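Right, I've finally got round to it. A thread on why I think walking up and down stairs is the most underrated way to get fit for the hills, especially if you live somewhere as flat as I do. Bear with me, I get carried away.

Background: I live in Skotley. The highest thing in Skotley is the multi-storey car park. In October I signed up for the Hustside Round, which has 936 metres of climbing in it, and I only read that bit after I'd paid.

So where do you find 936 metres of up when your nearest hill is a train ride away? Indoors! My building has a perfectly good staircase, open all hours, never icy, never full of cows.

I measured one of our steps with a school ruler and then rang my brother to tell him the number. He was less thrilled than I was. But once you know the height of a step you can work out everything, and I do mean everything. I have a spreadsheet. It has colours.

Week one was humbling. I went off far too fast, did a few floors like a spaniel let out of a car, and then sat down on the stairs next to somebody's recycling and thought about my life. The next morning my calves had gone solid. I came down to breakfast sideways.

Things got better once I slowed right down. Slow enough that you could hold a chat, or hum. I hum. The lady on the second floor now knows all of my songs and has opinions on two of them.

Going down is the part I'd ignored and it's the part that has helped most. On a long descent your thighs are braking with every step, and if they've never had to do it they will let you know about it for days. I treat every trip down as training now, whole foot on the step, knees soft, no thumping.

Kit! You hardly need any. I've been in shorts the whole way through, even this month, because a stairwell warms up surprisingly quickly when you're the one puffing in it. Shoes with a bit of grip, laces double knotted. I caught a loose lace once and the banister saved me.

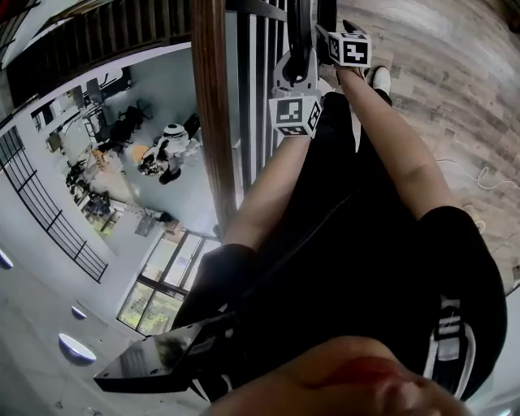 Iman Tawfik says she'd go potty doing this without music and wants to know how I stand the boredom. Also, do I use the handrail going up or is that cheating?

Great questions, Iman! Boredom first. I do audiobooks, and I'm only allowed the next chapter when I'm on the stairs. I've just got through a huge family saga set on a herring boat and I was so keen to find out who'd sold the nets that I did an extra session on a Sunday night.

Handrail: not cheating at all, in my book. I touch it lightly on the way down for balance and leave it alone on the way up until I'm tired. If you find you're hauling yourself along with it, have a breather on the next landing and start again.

A few people have asked what a week looks like. Tuesday is a steady one for 20 minutes. Thursday is short and a bit brisker, up quick and down gently, with a proper rest at the bottom. At the weekend I do a long one, or I get out to a real slope if the trains are behaving.

The real slope is usually the Mogensen path, the one that goes up behind the reservoir. I went at the start of the month and I honestly couldn't stop grinning. The steep bit after the stile used to have me bent double and this time I just sort of kept going. Slowly! A man with a very old terrier overtook me. But I kept going.

What stairs won't give you: mud, wind, wobbly stones, or any idea of how to eat a cheese roll while walking uphill into rain. Your ankles get off very lightly indoors. I've been standing on one leg while the kettle boils to make up for it, which is harder than it sounds with your eyes shut.

Tips if you're starting. Do half of what you think you can manage. Drink something. Stop if your knees are sore in a sharp way, and ask somebody who knows about knees, which I don't. Say hello to your neighbours so they don't think there's a burglar doing laps.

And write it down. I've got a Kenitz notebook, the squared sort, and I add up my climbing at the end of each week. When I crossed 2,000 metres in total I drew a small mountain with a flag on it. I can't draw. It looks like a tent. I love it.

Dennis Langat, who did the Round last year, tells me the second climb is the one that gets everybody and that I should save my sweets for it. Noted, Dennis. I've already started choosing the sweets.

If you've got a staircase and a big walk coming up, do give it a try and tell me how you get on. I want step heights, I want floors, I want your audiobook suggestions (nothing too sad, I've got to pass people on the landing).

Next long one is tomorrow morning before the building wakes up. I'll post the total when I've had my toast.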